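4. Simulation Environment and Workshop Build

4.1 Purpose of the simulated rooms

The mobile two-arm platform described in Section 3 was assembled in a shared workshop in Dovcombe, where members have access to a bench, a drill press and a small area of clear floor. The floor area is enough to drive the base back and forth but not enough to set up furniture at full size. All early work on reaching and drawer handling was therefore carried out in simulation, and the physical build was scheduled to follow the simulated results by one design revision. This section describes the simulated rooms, the way the robot model was kept in step with the parts on the bench, and the drawer task used to decide whether a change to the design was worth making.

The rooms were generated with Predwood, a scene tool written for this project. Predwood takes a list of furniture models and a floor plan, places the items so that they do not overlap, and assigns surface materials and colors from a fixed set. Colors are chosen without regard to taste. Strong patterns and mixed finishes were kept in the set on purpose, as an earlier version of the perception code had been tuned on plain gray furniture and performed poorly on anything else. The final set contains 127 room layouts. Of these, 110 were used for development and the remaining layouts were held back for the tests reported in Section 5.

4.2 Matching the model to the build

The robot model was drawn from the same files used to cut the body panels. When a panel was changed in the workshop, the change was first made in the file, and the simulated body was exported again before any further trials were run. The rule was followed with one exception. In July, the upper body cover was trimmed by hand to clear a cable, and the model was not updated until the next full export. Trials run between those two points were discarded and repeated.

Mass and friction values were handled less strictly. The arms were weighed as complete units on a kitchen scale, and the weight of each link was estimated from its share of the printed and bought parts. The drive base was weighed whole. Finger friction was set by pulling a painted wooden strip through the closed gripper with a spring gauge and adjusting the simulated value until the slip force agreed. No attempt was made to model the flex of the body panels, although some flex can be felt by hand when both arms are held out.

The control software, Clorkberg, runs without change in both settings. It sends the same joint commands and reads the same joint positions whether the robot is simulated or real, and a single setting at startup selects between them. This arrangement added work at the beginning – the motor drivers had to be wrapped so that they reported in the same units as the simulator – but it removed a class of errors in which a sign or an axis differs between two versions of the same program.

4.3 The drawer task

The task is to bring the base to a chest of drawers, take hold of a drawer with one gripper, and move it to a set opening. Drawers were chosen over doors for two reasons. The motion is close to a straight line, so a failure is easy to trace to one part of the system. In addition, the members of the workshop intend to use the finished robot to fetch small tools from a cabinet, and the drawer task is the nearest simple version of that job.

Each trial has 3 stages. In the first, the base moves to a stopping point in front of the cabinet. In the second, the arms are raised from the stowed position and one gripper is moved to the drawer. In the third, the drawer is moved and released. Trials may begin with the drawer shut or partly open. The partly open start is the harder of the two for the planner, as the sides of the drawer become obstacles and the space in front of the cabinet is reduced.

The arm that is not assigned to the drawer is held in a raised position. Early trials left it stowed against the body, which gave a shorter reach to the working arm whenever the torso had to lean to compensate. Raising both arms keeps the load even across the shoulders. The cost is a wider robot, and in narrow layouts the idle arm may come close to nearby furniture.
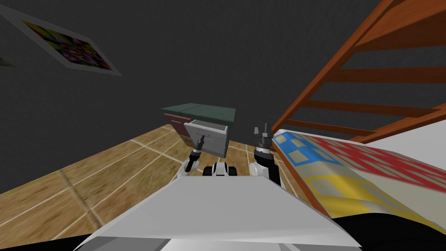 Figure 2. Simulated bedroom layout: both arms raised at a chest of drawers with one drawer partly open, beside a bed with a patterned blanket.

The planner accounts for this by treating the idle arm as part of the base outline during the second stage. The outline is widened on that side, and if the widened shape cannot be placed in front of the cabinet without contact, the planner exchanges the roles of the two arms and tries again. If neither choice is possible, the trial is marked as blocked and is not counted as a failure of the grasp. Blocked trials are listed separately in Section 5, as they depend on the room more than on the robot.

Contact with soft items is treated in a simple manner. Mattresses and blankets are modeled as rigid boxes, so a light brush that would do no harm in a real room is recorded as a collision. This makes the simulated results somewhat strict for bedroom layouts. The authors considered removing bedding from the collision check and decided against it, on the view that a shared machine should keep clear of beds and seating in any case.

4.4 Transfer to the workshop

A layout was repeated in the workshop only when the drawer task had been completed in simulation from both starting conditions. The cabinet used for these trials was built by the members from scrap shelving and fitted with drawer slides bought from Whitfield, a local supplier. Its drawers are stiffer than those in the simulated rooms. The stiffness was measured with the same spring gauge used for the fingers, and a matching value was added to Predwood as an option.

Two changes to the hardware followed from the simulated trials. The fingers were shortened, and the top edge of the body cover was lowered so that the forearms could pass over it with more room. Both changes had been tested in the model before any material was cut. The new cover was printed in 2 pieces, as the workshop printer could not hold it whole, and the joint between them was placed under the shoulder mount where it carries little load.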